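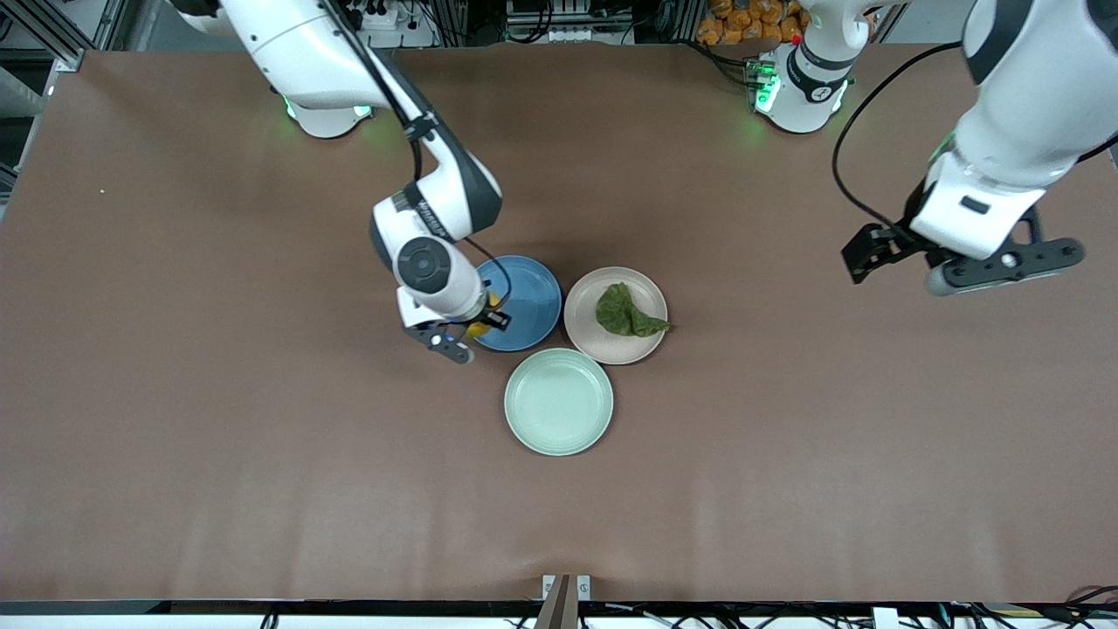
Plate sorting on the two-arm table. Yellow piece over the blue plate, greens on the beige one.

How to run the plate sorting demo on open day

Quick version for whoever has the Thursday slot. Long version is in the Rullow binder, ask Annag.

Before doors
Get in by 8. Power up both arms, wait for green lights on the bases. No green, don't start - call Josphat Simiyu, ext. 247.
Wipe the brown cover. Crumbs confuse the vision, and visitors notice them too.
Three plates near the center: blue, beige, mint green. Close together but not overlapping. Rims overlap, grippers snag.

Running it
1. Load the "plates" routine in Liteo. Speed at 40 percent, no higher with kids in the room.
2. Put the food pieces out, one at a time. Yellow goes to blue, leafy stuff goes to beige.
3. Hit start, step back behind the tape.
4. Talk while it moves. People like to know which arm is picking and which one is waiting. Left and right are the robot's, not yours - everbody gets this wrong the first time.
5. Let it finish. Don't reach in to help.

If it drops something
Pause, pick it up, resume from the last step. Don't restart the whole routine, takes forever.
Leaves are the worst. Limp ones fold up and that's fine, as long as they land on the plate. Swap them at lunch, spares in the Bollell fridge.

Shutting down
Park both arms, wash the plates, log your run count. August best was 98 in a day, Annag MacKinnon has the sheet if you want to beat it. Lock up and leave the key at the Strachan desk, not in the drawr.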